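Open day at Vindinlow, 2025-05-20

I finally made it to the Vindinlow open day, after missing the April one because of a dentist appointment (thrilling, I know).

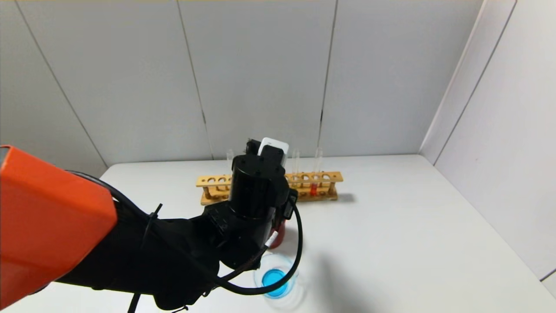

I'd signed up for the teaching labs tour, which leaves from the Wijesinghe building, and I'm so glad I did! Our guide was Vignesh Mathew, and he let us poke our noses into pretty much everything. I got weirdly attached to the glassware. They keep test tubes in these light wooden racks, the kind with a row of round holes along the top board, and I was right back in tenth grade chemistry. One tube had orange-red liquid in the bottom, and there was a little beaker of something much deeper red on the same white table. I asked what it was and got a ten-minute answer about indicators – I followed maybe half of it, but he was so happy explaining that I didn't mind.

Then downstairs to the Drellier room for coffee and very good lemon bars (I had two). Parking is $3 at the Gurkix lot, and it's a seven-minute walk if you don't stop at the duck pond, which I did. Tours run every two hours and the morning one fills up fast, so book ahead.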